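Fruit on the bench, and how I stopped throwing half of it out

I grew up in a house where the fruit bowl was a sort of museum. Same three lemons for a month, a banana going black on top, and something soft at the bottom that Mum found by smell. When I moved into the flat in Stisthorpe I bought the biggest bowl I could find and did exactly the same thing for years! So these are the habits that finally stuck, in no particular order, and I'm still adding to them.

**Go smaller than you think.** My giant bowl held so much that I never saw the bottom layer. The one I use now fits a few days' worth and that's it. When it's full, I stop buying. (The giant one holds onions in the laundry these days and is much happier.)

**Empty it before you refill it.** Everything out onto the bench, bowl rinsed and dried properly, then the older fruit goes back on top. It takes two minutes while the kettle's on. I used to tip the new shopping straight over the old and then wonder where the fruit flies came from.

**Heavy things first.** Apples bruise more easily than they let on, and a big dragon fruit dropped on a ripe mandarin only ends one way. I put the large piece in first, lower it in with my hand underneath, and then tuck the small fruit into the gaps. Dragon fruit is awkward because the pointy bits catch on things, so give it room. Mine takes up most of the bowl and the rest just has to work around it.

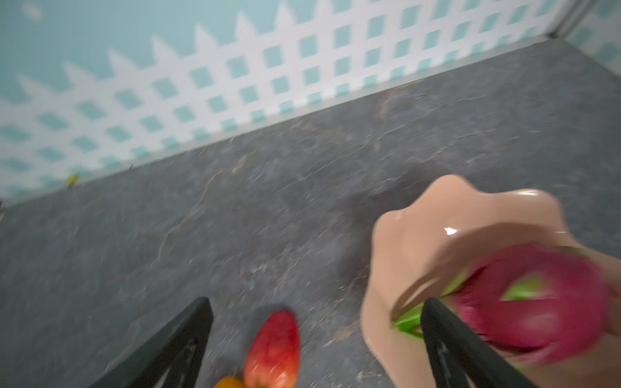
Solveig Nygård wrote in to say she never leaves dragon fruit out for more than a day or so, and that hers goes straight into the fridge in a paper bag as soon as the skin gives a little under the thumb. Fair enough! I've tried it her way over summer and it does last longer, plus it's much nicer cold. I still like it on the bench while it's firm, mostly for the colour. Once the green tips start to brown and dry out I move it to the fridge, and if I forget, it goes in a smoothie.

**Apples don't have to live with everyone else.** They give off ethylene, which hurries other fruit along. Handy if your avocados are like cricket balls, annoying if your pears are already perfect. I keep one or two apples in the bowl for grabbing on the way out the door, and the rest sit in the crisper where they stay crunchy for weeks.

**Citrus is happier cold.** Mandarins look lovely out but they go leathery and hollow after a week in a warm kitchen. I put out what we'll eat and top up from the fridge.

**Wipe along the back of the bench.** This is my big one. The line where the bench meets the wall collects everything: stalks, pips, the odd escaped grape, the little sticker off an apple. I used to wipe the middle of the bench beautifully and leave a whole picnic along the back edge for the ants. Now I do the back first, with a damp cloth folded over a butter knife, and sweep it all forward.

If you've got a patterned splashback with lots of little nooks, an old soft toothbrush and warm water with a squirt of dishwashing liquid will do it. Don't flood it. Brush, wipe, dry with a tea towel. Mine gets done every second weekend, or whenever I've made pasta sauce with too much confidence.

**Dark benchtops hide things.** Speckled grey is wonderful for looking clean and terrible for being clean. I run my palm over it last thing at night, lights on or off, and I always find a sticky spot I'd have sworn wasn't there. If a juice ring has dried on, lay a warm wet cloth over it while you wash up and it'll lift by itself. Go easy on vinegar if you don't know what your benchtop's made of, as it can dull some stone.

**A fly trap for when you've slipped up.** Small jar, splash of cider vinegar, one drop of dishwashing liquid, no lid. Put it beside the bowl overnight and change it every couple of days. And do check the bin, I've blamed the bananas more than once when it was a peach stone in the caddy.

**What I do with the tired ones.** Anything wrinkly gets chopped and frozen flat on a tray, then bagged in 400 gram lots. That's the right amount for a crumble in my small dish, with a handful of oats and brown sugar rubbed through butter on top. Dragon fruit freezes well in cubes too, but mix it with something sharper like lime, or it won't taste of much.

Next on my list is the potato drawer, and I'm not looking forward to it.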